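3.2 Sorting of Knitted Garments

Knitted garments were handled separately from woven ones at the Colell sorting room. Over the study period, 60 mixed bundles were opened, and the knits were set aside for inspection at close range before folding. Ribbed bands received particular attention, as earlier work by Ferri had identified edges as the part most often passed over by household sorters.

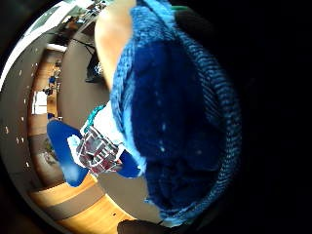 Figure 4. Dark blue knit with lighter blue ribbing; loose fibers are visible at the lower end. Plaid cloth and blue fabric lie to the left.

Wear was recorded under two headings, edge and body. Loose fibers at an edge were entered under the first heading whether or not the band itself kept its shape. Lint on the body, as on the knit in Figure 4, was noted but not scored as wear. Of the knitted pieces inspected, 35 showed wear at an edge and 11 showed wear on the body alone. Pieces in the first group were passed to the mending table and folded last. Results for woven garments are given in Section 3.3.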